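Rukside bathroom: the small one gets its turn

51 shares | 19 comments

We started planning this back in March and I still grin every time I walk past the door! It's a small bathroom, so everything had to earn its place, and I must have looked at every shower enclosure Oltelex had before choosing. Clear glass won, and I'm so glad it did – you get to see the tiles from wherever you stand.

And oh, the tiles. Large beige ones with soft veining in cream and tan, a travertine look that I'd wanted for years (Mirjam De Bruijn talked me out of plain white, bless her). I love how the veining runs sideways along the back wall, and how the pale tray sits so quietly underneath.

Shower corner, with the slim silver bar by the glass. My favourite bit of the whole room!
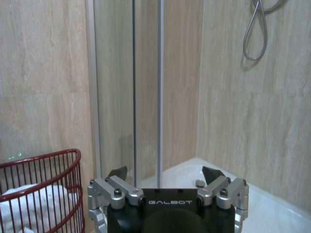 Next up is the landing cupboard, and I've already got paint samples all over the kitchen table.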